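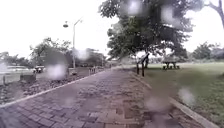

Fig. 1. Brick path with six droplets in view. Lamp post at left, signboard at right.

Camera trials for mobile robots, handout 2
Ifeoma Nwankwo | November

We are comparing two forward cameras for the Sundcombe path rover, the Byun and the Pullent. Both feed the same controller, which steers by finding the curbs. The test set has 312 stills. Score the curb finder on each one before you read the log.

Start with the curbs. In Fig. 1 they are pale gray on both sides, with gravel past the left one and lawn past the right. Mark each curb by hand, then run the finder at 30 percent confidence. A droplet near a curb counts as a hard case even if the line can still be followed by eye.

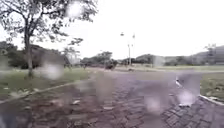
Fig. 2. Vertical smear at the center of the path, pale droplet low on the right near the curb.

Log the left and right curbs separately. Do not average them. With a smear over the pavers, also check whether the finder has picked up a false edge along the side of it. Leave the far end of the path unlabeled when you can't tell what is there. "Unknown" is a valid label and the script accepts it.
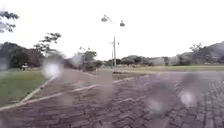

Fig. 3. Worn white line crossing the bricks, left curb beyond it.

Painted lines are the other common error. The line in Fig. 3 runs roughly parallel to the curb, and a finder tuned for contrast may lock onto it. If yours does, raise the minimum edge length and run it again. Keep both results.

Turn in your score sheet and one paragraph on which camera you would mount, and why.

14 comments | 6 shares
Illbridge Robotics Lab course pages | Contact the instructor | Back to top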